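December 11, 2022. Dye bench, Walport.

Second round on the Masanja black. Arwel wanted to know if the new batch of cotton canvas takes the dye as evenly as the old stock, so I cut strips from both rolls and put them through together. Recipe as in Chunhua's sheet, no changes except the salt, which went in over two additions.

Bath volume was 30 litres. Brought it up slowly and held it for an hour with the lid on. Stirred every five minutes for the first half, then every ten. The thermometer on the big pot reads low compared with the glass one, so I went by the glass one throughout. Somebody should put a label on the other or bin it.

Rinse was slow again. Old stock ran clear on the fourth change of water. New stock was still giving off grey on the sixth and I left it overnight in cold water with a little of the fixer. Used 483 g of salt in total, weighed on the small scale in two lots.

Results so far, dried flat, looked at by the north window:

Old stock: even, slightly blue in daylight, fine under the strip light.
New stock: darker, but patchy near the selvedge. One strip has a pale line across it where it folded in the pot. My fault, it was too long.
Offcut of the Vurka webbing, put in out of curiosity: barely took any colour. Assume it is mostly synthetic. Not worth repeating.

Nyokabi thinks the patches are leftover size on the new cloth and that it needs a proper scour before it goes anywhere near dye. We only gave it a warm wash. I agree, and it would explain the slow rinse as well.

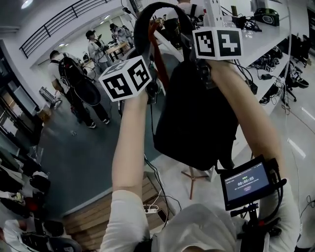
Black fabric with the rust-orange strap beside it.

On the rust colour: Salim has asked if we can match it for the trim. Tried two mixes on paper first, then on scraps. Mix A (sample 271) is too pink. Mix B is close but goes brown as it dries. A touch more yellow next time, and less of the brown, which is stronger than the tin suggests.

Rub test on the black, dry cloth, twenty strokes each. Old stock left almost nothing. New stock left a clear grey mark. Damp cloth was worse on both. I would not put the new stock next to anything pale until it has been scoured and tested again. Strips are pinned to the board behind the door, with the roll number on the back of each.

To do:
Scour half a metre of new stock with soda, full boil, then repeat the same bath.
Cut shorter strips.
Ask Fadum if roll 2607 was finished differently from the last one. Caroline has the contact there.
Order more fixer, we are on the last bottle.
Rust mix C, on cloth only.

Arwel needs an answer on the canvas by February, so there is time for two more rounds if the pot is free.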